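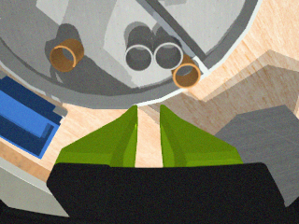
Simulated view, divided round bin with four tubes in it. Gripper open.

Findari tube sorting cell, bench version
Sold and supported by Rurance

Small cell for picking short hollow tubes out of a round bin. One arm, one two-finger gripper, one divided bin, side tray. Fits an ordinary workbench. Comes with a simulated copy of the whole cell so you can try your own parts in it before you spend anything on fittings.

Price list for the new season goes up in June. Until then the terms on this page stand.

What you get
Arm with gripper, fitted and tested
One set of tapered fingers, green
Round bin with divider
Side tray
Controller, mains lead, stop button on a 2 metre cable
Simulated cell files plus licence for one seat
Printed set-up guide (short, please do read it)

What you don't get
Bench. Guarding. Compressed air, not needed, gripper is electric. PC for the simulated cell, most offices have one that will do, spec is sent with the quote.

Sizes and figures
Deepest bin we supply: 8 cm
Weight of arm and gripper, boxed: 47 kg
Standard lead time: 6 weeks from order
Simulation seat, extra, per year: £285

Carriage is quoted seperately. Depends on stairs mostly.

Which bin?
Round one is standard. The divider is straight and gives you one big compartment and one smaller wedge. Most people load the big side and keep the wedge clear for rejects or finished parts. No divider is also fine, just tell us on the order and we leave it out, same price.

Square bin is a special. Ask first, the corners are a pain for the fingers and you may need the longer set.

Budgeting, first year
Do it in this order or you'll end up doing it twice.

Start with the simulated cell on its own. The seat fee comes off the price if you order the hardware within the same year. Run your tube sizes, run the awkward cases: tubes touching, tubes hard up against the wall, one on its own across the bin. If it struggles there it will struggle on the bench and you want to know before the arm is on a lorry.

Then price the bench and the guarding. People forget guarding. Get your own safety person to look at it, we can supply drawings but we can't sign it off for you.

Then fingers. Keep a spare set in the drawer. They wear, and waiting on a set stops the whole cell. Custom fingers are quoted from a drawing or from sample tubes posted to us.

Last, time. Somebody on your side needs to own this. Allow a few mornings for set-up and a bit more for lighting, see below.

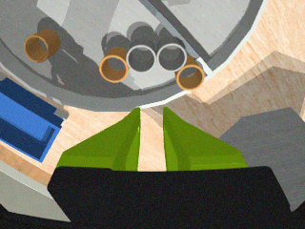
Same simulated cell with five tubes, three orange-brown and two gray. Wedge compartment clear.

Lighting
Shadows matter more than most buyers expect. The simulated cell has hard shadows in it, leave them switched on. Tempting to turn them off and get nice clean results, but your workshop isn't like that. If you have a window next to the bench plan for a blind. Put it in the budget now, it's cheap.

Colours: mixed batches are OK. Dark tubes in a dark bin are harder work, order the lighter bin if that's you.

Mixed loads
The cell can be set to take one colour and leave the rest, or take the lot in whatever order it can reach. Tubes standing close together want thinner finger tips. Say so on the enquiry form, there is a box for it.

Support
Rurance does phone and email support for the first year, included. After that it is yearly cover or pay as you go. Spares are held at our Burcombe store and go out same day if you order before 2 pm. Fingers, tray, bins, leads, stop buttons all on the shelf normally. Controllers are not, allow longer.

Repairs also at Burcombe. Keep the box! It is a made-to-fit box and a replacment one isn't cheap.

Leasing
Handled by Quartey. They do the paperwork, we deliver and set up as normal. The simulation seat can go on the lease or be paid up front, up front works out less.

Before you ask for a quote, have ready
Tube length, outside and bore
Material and colour
How many go in the bin at one go
Where they need to end up
Bench size and which side the wall is on
Door width, if it's tight

Send it all in one email, we turn quotes round faster that way. Photos of the bench helpful. Samples welcome, label them, we get a lot of tubes through the post.

Prices exclude VAT. Finish and colour of bins and trays may vary from the views shown.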